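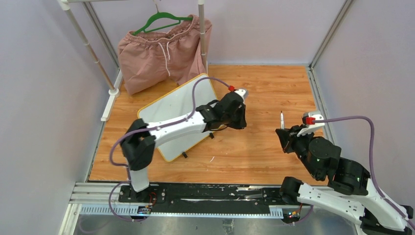
Según Liststead, una demostración mal hecha enseña más que diez perfectas, y yo llevo meses dándole vueltas a esa frase (todavía no sé si me convence).

Recogida de demostraciones

Llamamos así al proceso de reunir ejemplos para que un sistema aprenda una tarea: una persona guía los brazos, se graban las imágenes y las posiciones de las articulaciones, y con todo eso se entrena después un modelo. Cada intento es un «episodio». Yo me encargo en Weler de las tareas de pizarra, que parecen una tontería hasta que te toca guiar un rotulador sin apretar de más — ¡ay, las puntas!

Qué se graba

Además de la cámara fija usamos una en la muñeca, que enseña de cerca lo que la otra pierde: el agarre, el ángulo del rotulador, el momento de acercarse al tablero. Las dos tienen que ir sincronizadas, y ahí se me han ido más tardes de las que quiero confesar.
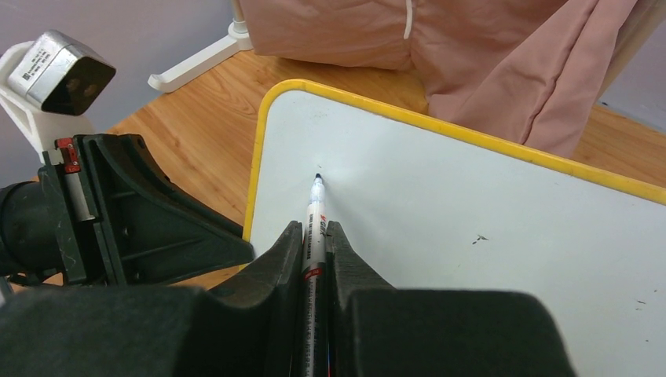
Rotulador sujeto por la pinza, con la punta junto a la superficie de la pizarra.

Cuántos ejemplos hacen falta

Depende muchísimo. Nuestro conjunto Shemweta tenía 1.958 episodios en junio y ahora va por 2.214, de los que 43 están apartados por cortes en el vídeo. El equipo de Koltham trabaja con 90 por tarea y está encantado, aunque ellos apenas cambian la posición de los objetos. Yo prefiero mover la pizarra, girarla, empezar con el brazo en otra postura... se tarda más, pero el modelo no se queda pegado a un único recorrido.

Véase también: teleoperación, aprendizaje por imitación, calibración de cámaras.

Última revisión: 11/7/23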